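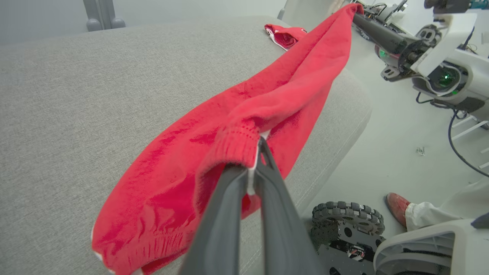
Jumpers are made of loops. Thousands and thousands of tiny loops, all holding on to each other, and if you could follow the yarn with your fingertip you would go round a bend, back round another bend, and on like that until your finger got very tired. It's the loops that let you pull a jumper over your big round head and still have it fit your neck afterwards. Look at the hem of the red one lying on the grey cushion and you'll see fine lines running up and down it, close together, and those lines are called ribbing. I'm going to get to ribbing in a bit, as it's my favourite part, but we need to start with the loops.

Knitted or woven?

Go and find a tea towel. Hold it by two sides and pull. Not much happens, does it? Most tea towels are woven, which means the threads go over and under each other in straight lines, like the strips in a paper mat. Some go up and down and some go side to side. A straight thread has nowhere to go when you pull it.

Now pull a jumper, gently please, and preferably one of your own. It gets wider! The yarn inside hasn't grown at all. What's happened is that the curvy loops have been pulled a bit flatter, and a flat loop takes up more room from side to side than a tall one. When you let go, the loops slide back towards the shape they were before.

You can try it with a piece of string. Lay it on the table in a wiggly line, like a row of hills, and pull both ends. The hills go down and the line gets longer, but it's the very same piece of string. The one thing string can't do is make its own hills again when you let go. Wool is much better at that. Wool fibres have a natural crinkle in them, a bit like very tiny springs, so they like to curl back.

Bumps and smooth bits

If you look at a plain jumper close up (a magnifying glass is good for this), the outside is usually covered in little V shapes, stacked on top of each other in columns. Turn it inside out and you get rows of bumps. Knitters call the V side "knit" and the bumpy side "purl", and a purl stitch is simply a knit stitch seen from behind.

I learned this when I was seven, at the kitchen table in Prodthorpe, and I refused to believe it. I kept flipping my scarf over to catch it out. It was a terrible scarf, by the way. It started off 23 stitches wide and finished a good deal wider, with holes in it you could post a biscuit through.

So what is ribbing?

Ribbing is what you get when you swap between the two. You might do two columns of knit, then two columns of purl, then two of knit, all the way along. The knit columns want to come forwards and the purl columns want to sink back, so the fabric squeezes up into little ridges and valleys, like a paper fan that's nearly closed.

Pull it and the fan opens. Let go and it closes up again. That makes it perfect for all the places where a jumper needs to hug you – wrists, waist and neck. Your hand is wider than your wrist, so a cuff has to stretch to let your hand through and then shrink back to keep the wind out. Socks do the same trick at the top, and so do lots of woolly hats.

Ribbing can get tired, though. If you push your sleeves up to your elbows every day, or chew your cuffs (I know some of you do), the yarn gets pulled about so much that it stops springing back properly, and then you have a floppy cuff that goes in your soup.

What about ladders?

Every loop in a column hangs on to its neighbour. If one loop breaks, the one next to it can slip out, and then the next, and you get a long thin gap with threads across it like the rungs of a ladder. It happens most easily in thin, slippery things such as tights. Fluffy wool is grippier, so a snapped stitch in a thick jumper often stays put for a while. Tell a grown-up before you start pulling at the loose end! It is very hard to stop once you've begun, and I once undid most of a mitten on the bus to Flodton.

Something to try

Find five things in your drawers and give each one a small, gentle pull, first sideways and then from top to bottom. T-shirts are a surprise: they look smooth and flat, but they're knitted too, with loops so small you can hardly see them. Write down which way each thing stretches most, and have a look for ribbing while you're there. Then fold everything up and put it back.

Signe Norðdahl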